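Donating goods and fundraising for Casham Hospice Support: frequently asked questions

Can I pay in money raised at work?
Yes. Use the paying-in form and quote reference 307. Cash can be handed in at the Kohlhase Street shop until 4 pm on Saturday.

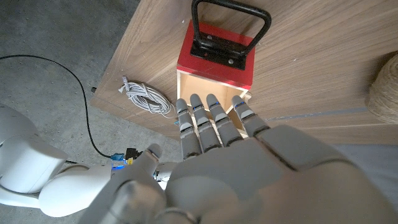 Collection boxes are issued to workplaces on request and must be returned sealed. We do not supply display boxes for raffle tickets. A small wooden one with an open front, a red top and a black carrying handle is suitable for tickets, but it must not be used for cash.

Is Gift Aid available on donated goods?
Yes, if you are a UK taxpayer and sign the declaration. Labels are sent in sheets of 10.
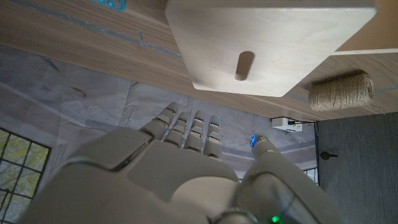
Reading time: 2 minutes

Which goods can you not accept?
Opened cosmetics, used make-up brushes, medicines and car seats. Unopened toiletries are accepted if the expiry date is printed on the pack.

Who approves a fundraising event?
Selvaraj Wanigasekara approves events held on our premises. For all others, send the event form to Laimutė Priedītis before printing any publicity.
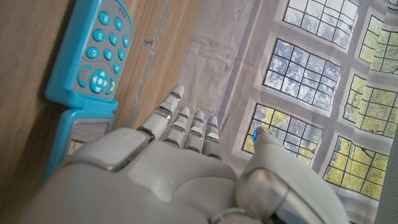

Supporter News, issue 37

May I use the charity's logo?
Only with written consent. Use the "in aid of" version and do not change its colours.

How do I cancel a regular gift?
Contact your bank, then email the supporter desk with your donor number.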